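Releasing cremated remains to a second family member

Wellov Community Help – Funeral and Cremation Arrangements 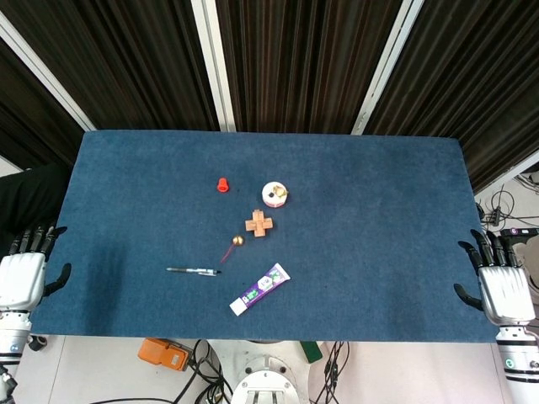
Dividing remains between two households

Posted by Dineo_family

My father was cremated in October through Forov Funeral Home. My brother signed the authorization form and collected the urn. My sister and I would like a portion of the remains for burial in our mother's plot, which is 70 miles away. My brother does not object, but he is unsure whether the funeral home must carry out the division and whether the cemetery will require its own paperwork. Please advise on the correct procedure.

Dae-han Pyo

The person who signed the cremation authorization is ordinarily the person who may direct what happens to the remains afterward. Your brother should therefore write to the funeral home, stating that he wishes the remains to be divided and naming the person who will receive the second portion. Both parties should sign the letter.

Most funeral homes will divide remains on request, although a fee may apply. Please allow up to 10 business days. Ask for 2 copies of the cremation certificate at the same time – the cemetery will usually want one before it opens the plot.

You should also contact the cemetery office directly. It will need to confirm who holds the burial rights to your mother's plot and whether a second interment is permitted there. Some cemeteries require an urn vault, and the size of the container may be restricted. Rules differ by state, and the office can tell you which permits apply.

Choo

We did this for my uncle. The funeral home handled it and the cemetery only asked for the certificate. Call the cemetery first, as ours was closed for burials during the winter and we had to wait until spring.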